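Handout for session 7 of the evening course Keeping House on Purpose, Salness Adult Learning Center. Bring it with you, bring a garment you have been avoiding, and bring a pencil, as the ones in the drawer have all been sharpened into earrings.

# Folding on a Table

Last session we did sheets, and most of us are still speaking to each other. Tonight is clothing: dark things, slippery things, and the sporty things that refuse to hold a crease. The whole session happens at a table. Beds are too soft, floors are too far down, and the back of a chair is where laundry goes to retire.

We begin with looking at cloth up close. Most folding goes wrong before the first fold, when a person grabs whatever corner is nearest and hopes. Dark fabric makes this worse. A seam on charcoal gray is a thin line that you find with a thumb more easily than with your eyes, and a crease left over from the last bad fold can pass for one.
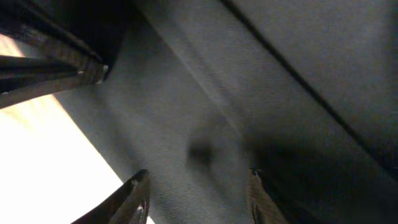 *Course notes by the instructor, Salness Adult Learning Center – Thursday, April 5, 2018*

## 1. Seam or crease?

Run a fingertip across the line. A seam has a ridge and stays where it is. A crease gives up when you pull the cloth flat on either side of it. If you fold along a crease believing it to be a seam, the finished item will lean to one side like a tired uncle, and so will everything you put on top of it.

While you are down there, check for marks. On dark gray a smudge may be a stain, a shadow, or a bit of fluff with ambitions. Tilt the cloth toward the light before you decide. Stains go back to the wash pile. Shadows may be folded.

Pencil exercise: on the back of this sheet, draw your garment laid flat and mark every seam you can feel. Then turn it over and find the ones you missed. (The record in this course is held by a raincoat. We don't discuss the raincoat.)

## 2. The finished pile and the waiting pile

A table needs two piles and a gap. Finished things go on one side, folded and flat. Waiting things go on the other side in whatever state they arrived. The gap in the middle is where you work, and it should be wider than you think is reasonable.

People shrink the gap without noticing. The waiting pile slumps, the finished pile spreads, and by the end you are folding a sweater in a space meant for a sock.

For the finished pile:

- Broad items at the bottom. A navy layer under a black one is fine, but square up the navy first or its edges will wander out at the side.
- Logos and tags tell you which way round a thing is lying. A small white mark on black cloth is the most useful landmark you will get.
- Stop when the pile starts to tilt. Start a second one. There is no prize for height.
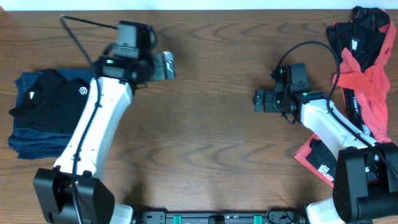 A former student wrote in the course book last March that the gap was the only part of the method that had survived contact with a family, and that the rest had lasted until the first wet Sunday. Fair enough. If you keep one thing from tonight, keep the gap. The same page asks whether the waiting pile may be sorted by color. It may, if you are the kind of person who will do that and then go on to fold it.

## 3. The problem garment

Every waiting pile has one. In ours it is the black and coral-red item, which may be a jacket or may be a cycling top and is at present mainly a lump. Sportswear is made of cloth designed to spring back, and it does so out of spite.

Work through these steps in order:

1. Pull it clear of its neighbors and leave it bunched for a moment. Look for the change of color. Where two colors meet there is usually a seam, and a seam is a handle.
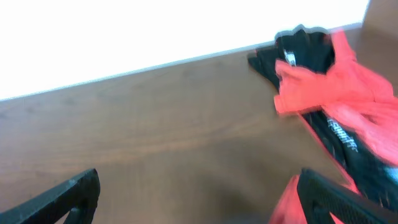
2. Take hold at the shoulders, or at what you believe to be the shoulders. Lift, shake once, and lay it face down in the gap.

3. Close any zipper. Half-closed zippers make a fold with a spine.

4. Bring the sleeves in across the back. They will overlap. Let them.

5. Fold the sides toward the middle, then the bottom up to the collar, pressing with a flat forearm. Hands leave dents.

6. Put something heavier on top straight away. A pair of jeans will do. This is less elegant than the method in the Stancombe booklet, which asks you to roll it and tie it with ribbon, but I have yet to meet the household with that much ribbon.

## 4. Clearing down

When the waiting pile is gone, carry the finished one to wherever it lives. Do this the same evening. A folded pile left out overnight attracts mail, keys and eventually a plate.

Then look at the bare wood. A table with a strong grain hides lint very well between the dark lines, so get down low and look along the surface toward the light. Wipe with the grain, using a cloth that is barely damp. If your own shadow is in the way, walk round to the other side.
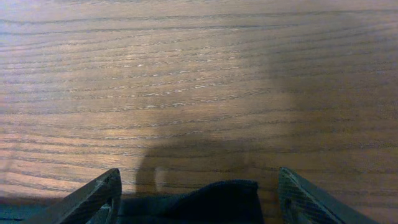
## For next time

Read the Lis pages on drawers (in the blue folder by the door, please put them back). Fold one garment a day and write down which one came undone first. The center has 200 copies of this sheet and would like you to take only yours.

Next session is socks. Bring the odd ones too.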